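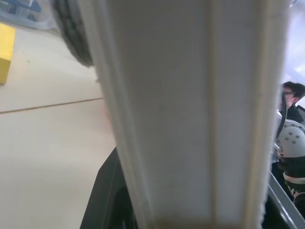

*View from the wrist camera, Jarnby open day*

**prureo_fan** · Sunday, November 10, 2024

Just back from Jarnby and I'm still grinning! They had two arms working on a teal and orange backpack, and you could stand close enough to see the cables move. I stayed for 3 runs (my bus was at five, or I'd have stayed longer). 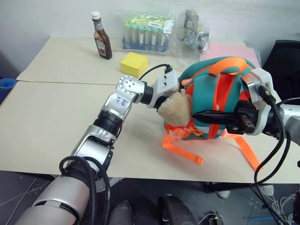
Soft stuff like that is what I came for. Straps flop all over the place, and a bag has no fixed shape to plan around. Way more fun than stacking blocks.

**echeverri2**

> Way more fun than stacking blocks

Disagree, blocks tell you more. With a bag you can't say what counts as a good grip. Was it teleoperated?

**prureo_fan**

Didn't ask, sorry. Roughly 300 people came through and the line for questions was long.

**toolbench_k**

I went in October and they said teleop then. Still worth the drive IMO.

**echeverri2**

Fine, but I want to see the wrist view for a whole run.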